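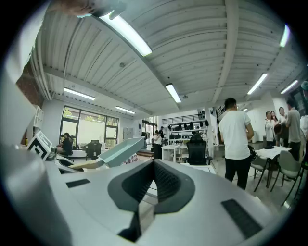
Section 4: Setting up the push cart

The Stullon push cart ships with the frame folded and the three wheels packed separately. Keep the carton until you have checked every part against the packing slip. No tools are needed for the main assembly.

4.1 Fitting the wheels

1. Lay the folded frame on a towel or carpet with the axles facing up.
2. Press the release button at the center of a rear wheel and slide the wheel onto the axle.
3. Let go of the button. Pull the wheel outward to check that it is locked.
4. Repeat for the other rear wheel. The wheels are marked L and R on the inner hub.
5. Fit the front wheel into the fork and close the quick-release lever.

Note: If the cart drifts to one side on level ground, turn the tracking knob on the front fork a quarter turn toward the opposite side and try again.

4.2 Unfolding the frame

1. Stand the cart on its wheels and set the parking brake.
2. Open the upper latch and raise the handle until it clicks.
3. Swing the lower bag bracket forward and close the lower latch.
4. Set the handle height. There are five positions.

CAUTION: Keep fingers clear of the hinge when raising or lowering the handle.

4.3 Loading the bag

1. Rest the base of the bag in the lower bracket with the pockets facing out.
2. Pass the lower strap around the bag and hook it.
3. Do the same with the upper strap, then tighten both.

Stand bags: the legs must stay folded against the bag. Use the leg lock strap (part 866) if they spring open on rough ground. Cart bags wider than the bracket need the extension arms, part 996, sold separately.

CAUTION: Do not leave a loaded cart on a slope without the parking brake set. Do not carry children on the cart.

4.4 Care

Wipe the frame with a damp cloth after each round. Remove grass and sand from the hubs. Do not use a pressure washer on the wheels, as it forces water past the seals. Check the brake cable at the start of the season and again in July.

For winter storage, take the wheels off and keep the cart indoors with the straps loosened.

Replacement straps and wheels are listed in Section 7.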